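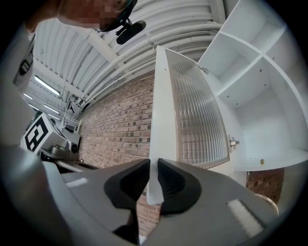
Progress report to the Plellard Fund, cabinet door work
Prepared by Mayu Sugawara, 13 January 2022

We lost five working days this period to a fault in the hand-held grippers, and we came out of it with a much better tool, so I'm going to spend most of this report on that.

The trouble showed up on the cabinet doors. An operator would close the finger pads on the thin edge of a door, start to swing it, and the pads would let go partway through. At first we blamed the pads and swapped them on every unit (a whole afternoon, and it changed nothing!). Then Sakai's bench logs gave us the real clue: the slips only came after a gripper had been in steady use for a while. The clamp force was sagging as the drive warmed up, and the software kept reporting a full grip the entire time.

That second part worries me more than the slipping. A recording marked "held" when the door was already free is bad data, and a glass-paneled door swinging loose near someone's face is a safety matter. One operator was bumped on the wrist. No injury, but we stopped all door sessions that same hour and wrote it up.

What we changed:

Clamp force is now measured at the fingers and no longer guessed from motor current.
A drop in force beeps in the operator's headset right away.
Each gripper rests after 400 door cycles until Trater, who supply the drives, send the revised part.

Of the 600 door recordings made before the stop, up to 7 percent may carry a false "held" label. Stisier is rechecking the full set and we won't release any of it until that's done.

The first sessions with the new force sensing have been a joy to watch, and the operators like the beep far more than I expected. Drawers and hinged lids are next. The budget is unchanged, but the January milestone will slip by the five days we lost, and I'd like your okay on that.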